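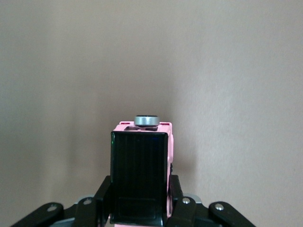
Search this course
Enter keyword Go

Materials and Surfaces, Handout 4: Matte and Glossy
Instructor: Ghassan Masri

Last Wednesday we finished the part on color. Now we begin with surface. Please read these notes before the workshop at Kirkgate.

A matte surface sends the light in many directions. The eye receives a soft, even tone, and the color stays almost the same when you move your head. Pastel plastics are often made matte, and so are many wall paints.

A glossy surface sends most of the light in one direction. Black gloss is the strongest case – the material itself gives back very little, so what you see is mainly the reflections of other things. A thin green or blue line on a black panel can come from a lamp or a window.

Brushed metal is between the two. The small lines spread the light to the sides of the brushing, and for this reason a round cap looks light in one part and darker in another.

Exercise (9 points)
Choose one small object at home which has at least two of these surfaces. Put it before a plain wall. Draw it two times, with the lamp on the left and then on the right. Write 200 words about which edges became difficult to see.

Bring the drawings on paper. The Yammine sample box stays in room 96 and you can borrow it until February.

Shares 9 | Comments 0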